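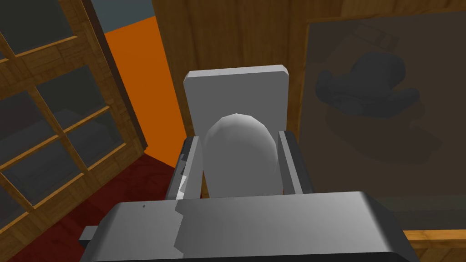

Does a robot at work mean fewer people at work? At our place it has meant the same people doing different things, and most of them like the new things less.

I've been at Prudidero nine years, most of that in the finishing room, where we clean up and pack small furniture and decorative pieces. In October management signed up with an outfit called Szabo to automate the handling, and since then I've sat through more slideshows than in the rest of my working life put together. The word "freed" comes up a lot. We're going to be freed from lifting, freed from sorting, freed from the boring parts.

I liked some of the boring parts. So did Yaneth Ospina, who has trained half the room and could tell by the weight of a piece in her hand whether somebody had skipped a step. Her job now is to watch a screen and clear stops. A stop is when the arm isn't sure of its grip and waits for a person to say go ahead. She clears them, writes down why, and the note goes to Szabo. I asked who reads the notes. She asked the same thing in a meeting and was told it was a great question.

Most of the practice happens in simulation first. The software people set up a room on the computer, put something in it to pick up, and let the gripper try over and over. Fine, I get why you'd do it that way, you don't want to break 300 lamps learning how hard to squeeze. But a pretend room never has Wilson Cuadros coming through with a cart because the other door is stuck again. It never has a box that got damp on the truck. When the thing passes its tests in there, we hear that it "works", and then we spend a month finding out what they meant by that.

The pace is the part I'd warn people about. Before, if you were fast in the morning you could take it easy after lunch, and it came out even. The arm doesn't bank time. It goes at one speed and you go with it — or you're the stop. Sheyla Grajales had her break moved twice to suit the changeover schedule, and the schedule was written by people who leave at five.

I'll be fair. My shoulder is better. Gilberto Guzmán was a loud no at the beginning and now says he'd quit before he went back to stacking by hand, and he has two bad knees, so I believe him. No one has been let go. Two people who retired weren't replaced, though, and I notice that doesn't get a slide.

What I'd like is pretty modest. Put someone from the floor in the room when they decide what the arm should practice next. Pay Yaneth for the knowledge in those notes. And tell us what happens when the contract comes up, in plain words, before it comes up.

Lucero Ayala from the office says she'll pass that along. I've asked her to send me a copy when she does.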